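January 15, 2025

Spent the whole evening moving my notes off the old phone and I am so done with screens. I've been keeping lists in Wulteson for ages (groceries, books, the running feud with my landlord about the radiator) and they've decided the free plan stops at 200 notes. I have 448! So either I pay up or I start deleting, and I'm not deleting the radiator notes.

Tried Pimus first. Pretty app, nice big buttons, and it brought everything over in one go, except every apostrophe turned into a little black diamond with a question mark in it. Every single one. My soup recipe looks like a ransom note.

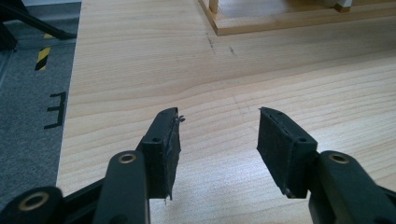 So then I put Kaltanel on there, and the apostrophes came through fine but all my folders got squashed into one long list sorted by who knows what. I can live with that, I think. Search works and it's fast — way faster than Wulteson ever was on this phone.

Still have to sort out the shared grocery list before February, when the old account locks. My sister won't install one more app, she's told me so twice. Maybe we go back to paper on the fridge.

Battery at nine percent. Charger's in the other room. Bed.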